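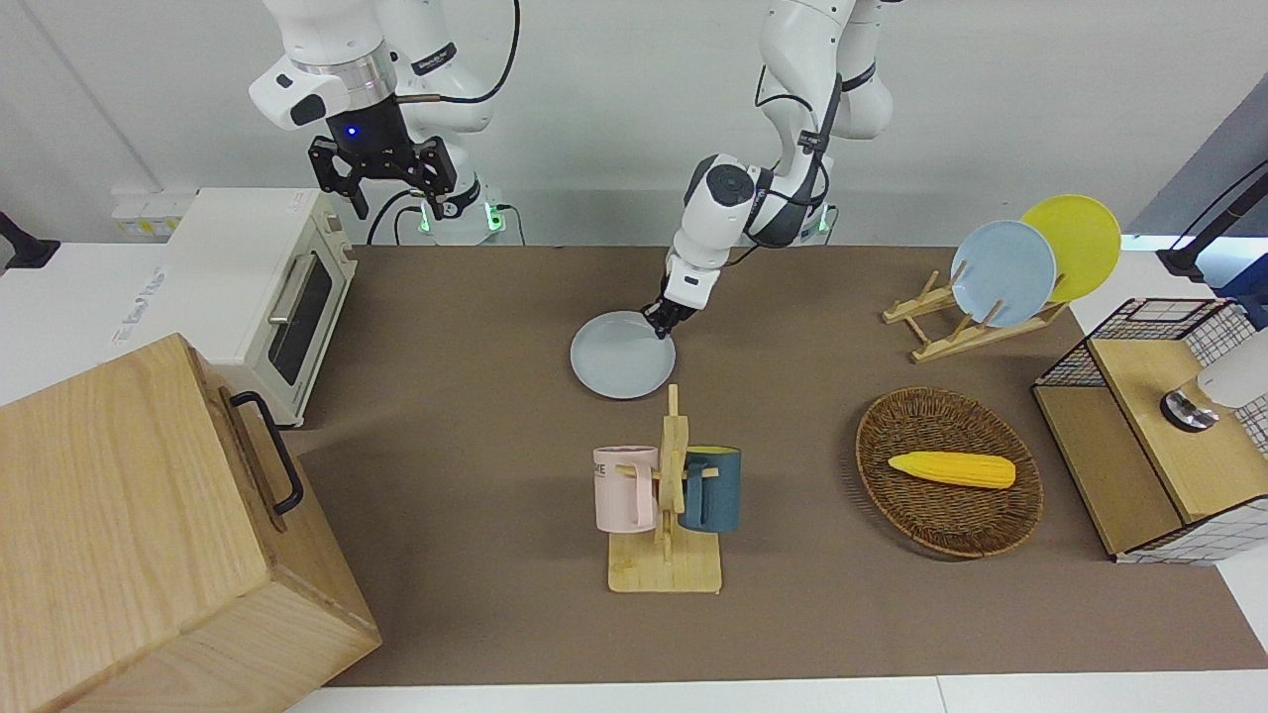 Holtico 自動化推進グループ 双腕セル担当

件名:左グリッパが皿を放すのが遅い件
状態:対応中(2019年9月)
起票:Imke Hellwig

えーと、また左腕です。平皿の縁をつかむところまではちゃんと行くんですが、開指令を出してから指が動き出すまでワンテンポ遅れるんですよね。右は同じプログラムで普通に開きます。写真は左が水色の皿の縁をつかんだところで止めたもので、右は開いたまま上で待機させてます。状態ランプは緑、右手首の青も点いてるし、エラー履歴にもなんにも出てません。困った!

追記1
まず疑ったのはケーブル。6月に肘まわりのバンドを巻き直したのが私なので、締めすぎたかなと思って2本ゆるめてみました。変化なし。コネクタも抜き差ししましたが同じです。

追記2
Thirumalai Pillaiさんから「把持力の設定、左右で違ってない?」とコメントをもらって見比べたら、本当に違ってました……。左だけ前の厚い皿用の値のまま。右に合わせて下げたら、遅れはだいぶ減りました。ただ10回やると1回くらい、まだもたつきます。マグのほうは左でも平気なので、薄い縁をつかむときだけみたいです。

追記3
指の開閉回数を見たら、前回の給脂から3,000回ちょっと。Perkuvixの保守メモを探したんですが、うちの版には給脂間隔が載ってないページしかなくて(誰か新しいの持ってませんか)、とりあえず指を外してスライド部を拭き、グリスを薄く塗り直しました。けっこう黒かったです。原点は取り直し済み。

残り
・皿の把持テストをもう一度、今度は黄色い皿でも
・左右の設定値を並べた表を共有フォルダに置く(私がやります)
・Tzu-hsuan Yehさん、予備の指の在庫を見てもらえますか

テストが終わるまで左の速度は落としたままにしてあるので、戻さないでくださいね。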